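Anleitung: Den Seiteneditor Felter auf Windows-Arbeitsplätzen offline installieren und einrichten

Die folgende Anleitung richtet sich an alle Mitarbeitenden, die Inhalte für den Webauftritt pflegen und dafür den Seiteneditor Felter benötigen. Sie gilt für Arbeitsplätze unter Windows in der 64-Bit-Ausführung. Für ältere 32-Bit-Geräte ist weiterhin der Vorgänger Cultley zu verwenden.

Voraussetzungen

Auf dem Systemlaufwerk müssen mindestens 3663 MB frei sein. Die Installation selbst belegt 1855 MB, der übrige Platz wird während des Entpackens benötigt. Das ausführende Konto muss über lokale Administratorrechte verfügen. Liegen diese nicht vor, sind sie vorab bei Damian Górecki im Servicebereich zu beantragen.

Installation

1. Laden Sie das Offline-Paket aus dem internen Softwareverzeichnis, Unterordner »Web«, auf die lokale Festplatte. Ein Start direkt vom Netzlaufwerk ist nicht vorgesehen.

2. Vergleichen Sie die Prüfsumme der Datei mit dem Wert in der beiliegenden Textdatei. Bei einer Abweichung ist das Paket zu löschen und erneut zu laden.

3. Beenden Sie alle geöffneten Browser und starten Sie das Installationsprogramm über »Als Administrator ausführen«.

4. Wählen Sie die Option »Benutzerdefiniert« und deaktivieren Sie die Komponente »Automatische Aktualisierung«. Aktualisierungen werden zentral verteilt, in der Regel am Donnerstag.

5. Bestätigen Sie den vorgeschlagenen Zielordner. Der Vorgang dauert bis zu 60 Minuten – auf Geräten mit SSD meist deutlich weniger. Anschließend ist ein Neustart erforderlich.

Erstes Projekt anlegen

Öffnen Sie Felter und wählen Sie »Datei«, »Neues Projekt«. Als Vorlage ist »Wivum Standard« einzustellen; andere Vorlagen werden vom Redaktionssystem nicht angenommen. Tragen Sie unter »Projektname« das Kürzel Ihrer Abteilung ein, ohne Umlaute und Leerzeichen.

Bilder werden über »Einfügen«, »Medien« in die Seite übernommen. Zwei Bilder, die zusammengehören, setzen Sie in einen gemeinsamen Medienblock. Die Breite ist auf 300 Pixel je Vorschaubild festzulegen, die Höhe bleibt auf »Automatisch«.

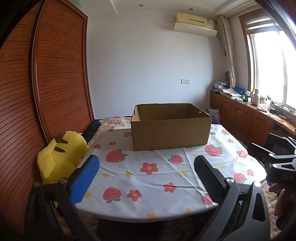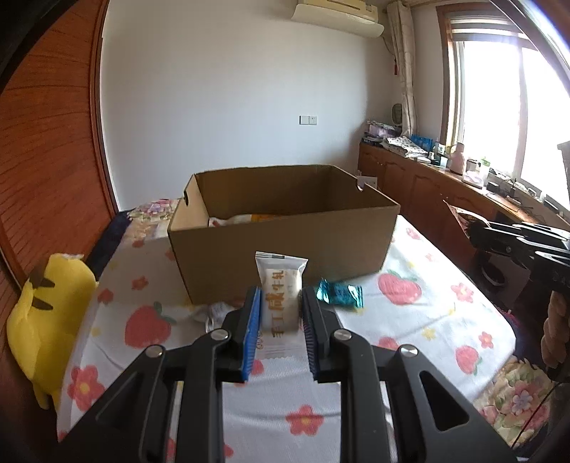
Zu jedem Bild ist im Feld »Alternativtext« eine kurze sachliche Angabe zu hinterlegen. Das Feld »Titel« bleibt leer. Speichern Sie das Projekt danach über »Speichern und prüfen«; der Editor meldet fehlende Angaben in der unteren Statusleiste.

Verbindung zum Testserver

Unter »Projekt«, »Server« wählen Sie das vorbereitete Profil »Test«. Die Anmeldung erfolgt mit der persönlichen Windows-Kennung. Eigene Serverprofile dürfen nicht angelegt werden. Die Freigabe für den Echtbetrieb erteilt Aleksandra Kalinowski nach Durchsicht der Testseite.

Häufige Fehlermeldungen

»Vorlage nicht gefunden«: Der Vorlagenordner wurde bei der Installation abgewählt. Starten Sie das Installationsprogramm erneut und wählen Sie »Reparieren«.

»Zugriff verweigert« beim Hochladen: Die Kennung ist für das Projekt noch nicht freigeschaltet. Zuständig ist Krystyna Szulc.

Umlaute werden auf der Testseite falsch dargestellt: Stellen Sie die Zeichenkodierung in den Projekteigenschaften auf UTF-8 und speichern Sie die betroffenen Seiten neu.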